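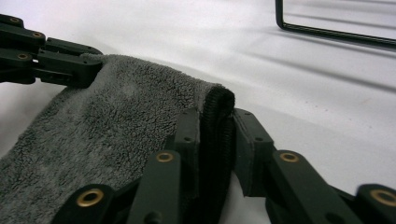
Call for Participants: Household Towel Handling and Folding Study

Delaunay Textile Care Institute
Posted October 7, 2019

The Delaunay Textile Care Institute invites adults to take part in a study of how household towels are picked up, straightened, folded and stacked. The study is part of the Sekitz program on everyday linens and will supply reference material for towel makers, laundries and teachers of home economics.

Background

Terry cloth is thick and uneven under the hand, and its hem behaves differently from the looped pile beside it. A towel that is easy to hang may be awkward to fold flat, particularly when the edge rolls. An earlier round of sessions, completed in August, covered flat-woven dish towels and involved 83 participants. The present round is limited to terry cloth hand towels and bath towels in plain colors, both new and used.

What participants will do

Each participant attends one session of two hours at the Institute's Biltomen building. During the session, participants will:

Take towels one at a time from a basket and lay them on a table
Find the hemmed edges and straighten any that have rolled or turned under
Fold each towel by their usual method, then by two methods shown on a printed card
Stack the folded towels on a shelf
Complete a short written form on the feel of the cloth and the ease of each fold

Participants work at their own pace. A rest of fifteen minutes is scheduled at the midpoint, and further rests may be taken on request. Hands will be photographed during folding. Faces will not be photographed.

Who may apply

Applicants must be 18 years of age or older and must be able to stand at a table for up to 30 minutes at a time. Both left-handed and right-handed applicants are welcome. No experience in laundry or housekeeping work is required, although applicants with such experience should state this on the form. Persons with a known skin reaction to cotton or laundry detergent should not apply. Employees of Givora, which supplies the towels, and members of their households are not eligible.

The Institute seeks 200 participants in total.

Payment

Participants receive a single payment of $45 at the close of the session. Parking at the Biltomen building is free of charge. Participants who withdraw after the midpoint will be paid in full.

How to apply

Application forms are available at the Institute's front desk, Room 231, and may be returned there in person or by mail. Please list at least three times at which you could attend. Selected applicants will receive a letter confirming the session time, together with a consent form to be signed and brought to the session.

Questions about the sessions should be directed to Rosine Gilbert, Study Coordinator, at extension 343. Questions about consent or the handling of records should be addressed in writing to Gaspard Marchal, Office of Research Participation.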